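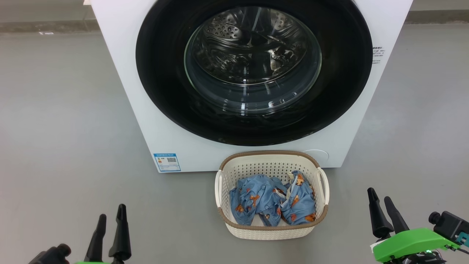

Entretien du linge, module 4 : le lave-linge à chargement frontal

Dernière mise à jour : 29 mars 2023

1. Objet de la séance

La séance porte sur le chargement, le choix du programme et l'entretien courant de la machine. Le tri des textiles a été traité au module précédent et n'est pas repris. Les relevés se font sur la fiche Tidico distribuée en début de TP.

2. Rappels de vocabulaire

Tambour : cylindre en acier inoxydable perforé, mobile, contenu dans la cuve. Les perforations assurent le passage du bain de lavage et l'évacuation de l'eau à l'essorage.
Aube : relief longitudinal fixé à la paroi du tambour. Elle soulève le linge, qui retombe ensuite dans le bain. L'action mécanique du lavage dépend de cette chute.
Hublot : porte vitrée bombée. Son galbe repousse le linge vers l'intérieur du tambour.
Manchette (ou joint de hublot) : pièce souple annulaire assurant l'étanchéité entre la cuve et la façade.
Gâche : logement dans lequel s'engage le crochet de la porte. Tant que le verrouillage n'est pas établi, le cycle ne démarre pas.

3. Chargement

Amener la corbeille devant l'appareil, au sol, sans gêner l'ouverture de la porte. Vider les poches, fermer les glissières, retourner les pièces imprimées. Introduire les articles un par un, dépliés, en alternant grandes et petites pièces.
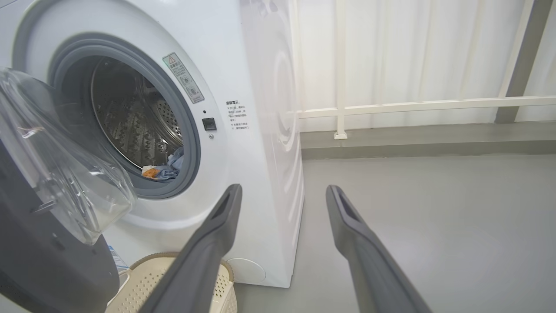

Imani Esposito

Avant fermeture, contrôler le bas de l'ouverture : une pièce légère restée près du bord avant peut être pincée entre le hublot et la manchette. Retirer également tout papier ou toute étiquette détachée. Lire les avertissements apposés en façade ; si la notice est rédigée dans une langue étrangère, se reporter à la traduction du classeur.

Taux de remplissage, pour une machine de capacité nominale 8 kg :
- coton : 100 % de la capacité nominale, soit 8 kg de linge sec ;
- synthétiques : 4 kg.
Un espace de la largeur d'une main est conservé au-dessus de la charge. La masse s'entend toujours linge sec.

4. Entretien

Après chaque cycle : essuyer la manchette, y compris dans le pli inférieur, et laisser la porte entrouverte.
Chaque mois : nettoyer le bac à produits, puis lancer un cycle à vide à haute température.
Filtre de vidange : il se trouve le plus souvent en bas de façade, derrière une trappe. Débrancher l'appareil, laisser refroidir, placer un récipient plat, dévisser lentement.

5. Travail à rendre

Compléter le tableau des charges de la fiche et rédiger le mode opératoire du nettoyage du filtre (16 lignes maximum). Remise à Mme Ostrowski au début de la séance suivante.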